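4.2 Data collection on the two-compartment fixture

Last updated: 18 July 2025

The second set of experiments moves from free-standing objects to a fixture that limits how the gripper can approach. We wanted a task where the policy has to deal with openings and edges, and where a mistake of a few millimeters leads to contact with something that can bend. Cardboard met both needs. It is cheap, it is easy to cut again when an edge gets crushed, and it gives way before the fingers do.

The fixture has two compartments, one stacked on the other, and each has a rectangular window cut into its front face (Figure 2). The windows are not the same. The lower one is centered in its compartment, while the upper one sits toward the left and center, so a motion learned at one window does not carry over to the other by a simple vertical shift. A thick border of board is left around each window. In early trials at the Tirkdale lab we used thinner borders and found that they folded inward after repeated contact, which changed the task over the course of a day.

The fixture stands toward the back of a white tabletop marked with a grid of thin black lines. Before each session the operator squares the lower compartment to the grid. We do not use the lines for calibration, and the policy is never given their positions. They serve only as a placement guide, and small waves in them have no effect on the results reported here. A camera in a fixed position records every episode. Its view was not changed between training and testing.

Demonstrations were collected by teleoperation. The operator drives the arm through the Falus control software, which logs joint positions, gripper opening and camera frames on a shared clock. Each episode starts from a home pose above the table and ends when the operator marks it as done or as failed. Failed episodes are kept in the log but are not used for training. We collected 200 successful demonstrations, split evenly between the two windows. Marin Dimitrov collected the first half in November and wrote the instructions that the other operators followed.

The instructions are short. The operator brings the gripper in front of the fixture, lines up the fingers with the target window, and moves in until at least one fingertip is past the front face. The operator then holds still, opens or closes the gripper as the episode calls for, and backs out along the same path. Touching the border is allowed. Moving the fixture off its grid line is not, and any episode in which that happens is marked as failed.

One contact pattern came up often enough that we gave it its own label. In a straddle, the two fingers end up on either side of the panel that separates the windows, or one finger enters the lower window while the other stays near its top edge. Straddles are easy for a person to notice and hard for the policy to leave. The gripper housing is then in front of the upper compartment and hides part of the upper window from the camera, so the image tells the policy less at the moment when it needs more. Backing out in the wrong direction pulls on the panel and drags the fixture forward.

We compared two policies. The first is the baseline from Section 3, trained on all demonstrations with no changes. The second is the same network trained with the straddle label as an extra output, predicted at every step but not used to choose the action. Both were trained for the same number of steps and from the same starting weights. Each policy was then run on a new copy of the fixture, cut from the same template at Trelevley by a person who had not taken part in the data collection.

The baseline entered a straddle and failed to leave it in 19 test episodes. With the extra output this fell to 13. The gain came almost entirely from the lower window. At the upper window the two policies behaved much alike, and we could not tell them apart by watching the recordings with the names hidden. We take this to mean that the label helps when the fingers are already close to the panel, and that it does little for the approach itself.

Two limits should be kept in mind. The fixture was always placed parallel to the grid, so these results say nothing about a fixture that is turned. The interior of the lower compartment can also show reflections, and we did not vary the lighting to see how much they matter. The MacLeod test set, described in Section 5, includes turned fixtures and changes in lighting, and we return to both questions there.

Figure 2. The two-compartment fixture and the gripper, with the fingers on either side of the panel between the windows. One fingertip reaches into the lower window, and the gripper covers part of the upper one.

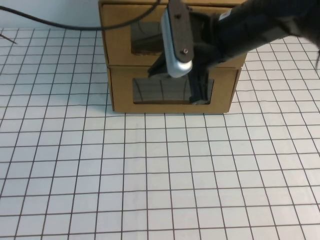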